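Setting Up a Robot Arm in a Shared Shop: Tips for the Bench

These notes come from the arm build at Inda, the workshop we share with two other groups. Most of it applies to a spare room or a garage too.

Start with the table. Slotted aluminum extrusion costs more than a lumber frame, but you can bolt the base, the posts and any brackets to it and move them later. Put a board on top for the work surface. Bare slots swallow small screws, and a dropped part can land on the metal edge and chip. A varnished board wipes clean, but it also throws back light from the ceiling. If the glare bothers your cameras, sand the top lightly or turn off the lamp over the bench.

Fix the board down before you run anything. Rekha Pandey left ours sitting free for the first week and it crept a little every day, so the saved positions were always off by evening.

Strap cables to the arm with hook-and-loop bands. Do not use zip ties until the last day, as you will be cutting them off again. Bend the arm by hand or at low speed through its full reach before you tighten the bands, and leave a loop at each joint.

For practice pickups, use something with an awkward shape. Blocks are fine for the first 45 minutes. After that, try a C-clamp laid on its side.

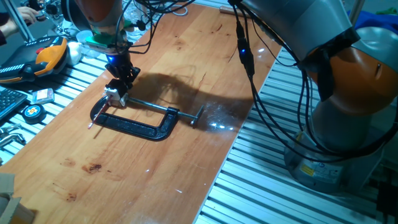
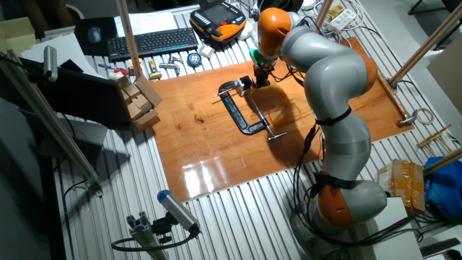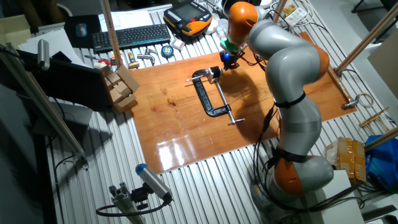 A heavy tool like this wants a slow approach. We run at 60 percent speed in open space and drop well below that near the board. Grip at a flat or chunky spot and keep off the threads, which chew up soft fingertips. Run the screw to the same place each time, or the balance point moves and you will have to teach the grip over again.

Keep the teach pendant where you can reach the red button without leaning across the arm. Ours stays beside the keyboard. Whoever is typing is the one who stops it.

Hand tools: pick one edge of the table and put them all there. Hex keys and a tape measure get used every few minutes during setup, and they should not be on the board when the arm moves. Small blocks go back in a cardboard box.

White finger pads get dirty fast. Wipe them with a damp cloth, let them dry, and check that they have not started to peel at the corners.

Write the program number on a strip of masking tape and stick it to the monitor. Hatem Ashour spent an evening fixing a grip in program 2518 while the arm was running an older copy.

Last one out parks the arm, shuts off power at the strip and hangs the pendant cable so it is off the floor.

Questions about these notes: ask for Hatem at the Inda front desk | © Inda Shared Workshop | Back to top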